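The Laundry Corner, Such As It Is
October 22, 2026

We moved into the upstairs unit at Grorner Court with two closets and the firm belief that two closets would be enough. What follows is a small gallery of the corner where the washing gets sorted, folded and, on bad weeks, simply looked at.

The wall has been left plain on purpose. We had a paint card from Nernia taped up for months, 12 shades of something called oat, and by the end we could no longer tell them apart. White won by default.
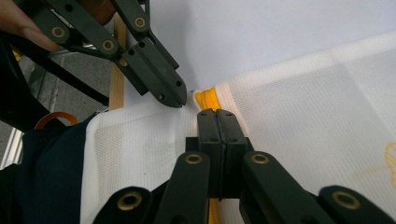 Mesh is the best and worst fabric to have around the house. It weighs nothing, it lets the air through, and it will not hold a crease where you want one while keeping forever the one you don't. Folding it is a matter of pinching a bit and hoping the rest follows. I'm fond of this one for the bright yellow binding along the edge, which at least tells you where the white stuff stops - handy against a white wall, where the whole business tends to vanish. The yellow line design printed on it gets no vote in how it folds, but it does cheer up the corner.

A word on storage, as people write in. Mesh goes on the upper shelf, flat if I'm feeling patient and rolled if I'm not. Socks live in the Tautahi tin, which once held 500 tea bags and still smells like it. The towels have their own shelf and have never shown any gratitude.

The next gallery goes up in December and will be the hall closet, assuming the door still opens. If you have a way of folding a fitted sheet that doesn't end in a ball, the Istenness page has a comment box. Keep it under 96 words, please - I've read the long ones.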